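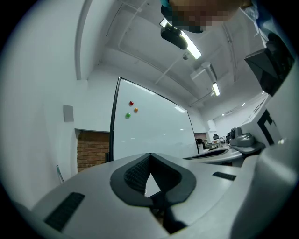 1/ Offene Tür bei Wallin, 15. September 2019

Bin drin. Mitschrift in Häppchen, Tippfehler gehen aufs Handy. Thema heute: Greifer, Greifer, Greifer. Und ein bisschen Logistik.

2/
Großer Raum, weiße Decke, Leuchtstoffröhren, ein Stück Backstein in der Wand. Whiteboard mit drei Magneten dran, rot, orange, grün. Hinten Schreibtische und Bürostühle. Hatte mir eine Halle mit Käfigen und gelben Streifen vorgestellt, ist hier eher Büro.

3/
Erste Station: Handgreifer. Man darf ihn selbst nehmen! Graues Gehäuse, schwarze Fingerspitze in V-Form, innen geriffelt. Liegt besser in der Hand als erwartet, ist aber ein ganz schöner Klotz. Nach fünf Minuten merkt man das Handgelenk.

4/
Wofür: man macht eine Bewegung mit der Hand vor, und der Arm nebenan soll sie später nachmachen. Das Projekt heißt Saria. Bedeutung des Namens hab ich verpasst, war noch an der Garderobe.

5/
Aufgabe für Besucher: Becher nehmen, auf Untersetzer stellen, loslassen. Klingt nach Kindergarten. Mein Becher ist zweimal gekippt. Das Loslassen ist das Schwere, man zieht automatisch weg bevor die Finger richtig offen sind.

6/
Tipp von der Betreuerin am Stand: erst stillhalten, dann öffnen, dann weg. Dritter Versuch stand. Applaus von einem Kind hinter mir, danke dafür

7/
200 Durchgänge pro Aufgabe wollen sie haben, bevor sie überhaupt anfangen zu trainieren. Frage aus dem Publikum: macht das immer dieselbe Person? Nein, ausdrücklich verschiedene. Linkshänder gesucht.

8/
Zwischenruf: und wenn einer schlampig arbeitet? Antwort: wird angeschaut und aussortiert. Wieviel rausfliegt wollte man nicht sagen. Schade, das wäre die Zahl gewesen die mich interessiert hätte.

9/
Kaffee ist ok. Kuchen schon weg. Weiter zu Station zwei, Schlange bis zur Tür.

10/
Station zwei: Arm sortiert Schraubdeckel in Kisten. Ruhige Bewegungen, fast langweilig, was vermutlich ein Kompliment ist. 8 Deckel liegen richtig, beim nächsten greift er daneben, wartet kurz, greift nochmal. Diesmal sitzt er.

11/
Mochte ich sehr, dass sie den Fehlgriff nicht überspielt haben. "Das passiert, lassen Sie ihn mal machen." Bei Stisard im Dezember wurde bei jedem Hakler sofort der Vorhang zugezogen, bildlich gesprochen.

12/
Jemand fragt nach Arbeitsplätzen. Kommt ja immer. Antwort eher ausweichend - man sehe das als Unterstützung für Schichten, die sich schlecht besetzen lassen. Gemurmel. Ein älterer Herr mit Werkstattjacke: "Das haben sie uns bei der Fräse auch erzählt." Hätte gern mehr von ihm gehört, die Führung ging aber weiter.

13/
Station drei, Fingerspitzen zum Anfassen. Verschiedene Formen und Beläge, liegen auf einem Tuch. Glatt, geriffelt, eine ganz weich wie Radiergummi. Man kriegt ein Ei und darf probieren. Gekocht zum Glück.

14/
Weich ist nicht automatisch besser, sagen sie. Bei dünnen Sachen, Papier oder Karten, rutscht die weiche weg oder knickt das Teil. Hab es mit meiner Fahrkarte getestet. Fahrkarte jetzt mit Knick.

15/
Verschleiß! Endlich fragt das mal jemand (ich). Die Beläge werden getauscht wenn die Rillen flach sind, nach Gefühl, einen festen Wechselplan gibt es noch nicht. Wer in der Instandhaltung arbeitet, zuckt da kurz.

16/
Kurzer Vortrag, sollte 22 Minuten dauern laut Zettel, waren deutlich mehr. Beste Folie: eine Liste aller Dinge, an denen der Arm im Frühjahr gescheitert ist. Klarsichtfolie. Schnürsenkel. Ein nasser Schwamm. Mandarinennetz.

17/
Schlechteste Folie: Weltkarte mit Punkten. Keine Ahnung wofür die Punkte standen.

18/
Ankündigung am Ende: nächster Schritt ist ein Testplatz im Lager Skorkthorpe. Dort echte Pakete statt Becher. Fast 40 verschiedene Kartongrößen. Bin gespannt, Karton ist fies, vor allem wenn er schon einmal nass war.

19/
Nachfrage von mir, ob man da auch mal gucken darf: "eher nein, vielleicht später". Also nein.

20/
Nachtrag zu 4, weil gefragt wurde: ja, die Hand und der Arm haben dieselbe Fingerspitze. Das ist wohl der Trick daran. Was vorne beim Menschen klemmt, klemmt dann beim Arm genauso, und man merkt es früh.

21/
Nachtrag zu 10: nein, hab keine Zeit gestoppt. Mensch wäre schneller gewesen, klar. Der Arm macht dafür keine Pause, meinte die Dame neben mir. Hat aber doch eine gemacht, als die Kiste voll war und keiner eine neue hingestellt hat.

22/
Für alle die nachmittags noch hinwollen: Eingang ist hinten über den Hof, vorne ist zu. Jacke abgeben, drinnen ist es warm. Am Handgreifer früh anstellen, da gehts am langsamsten. Und Kleingeld für den Kaffee, Karte nehmen sie nicht.

23/
Muss zum Zug. Fragen gern drunter, antworte heute Abend. Fahrkarte mit Knick hoffentlich noch gültig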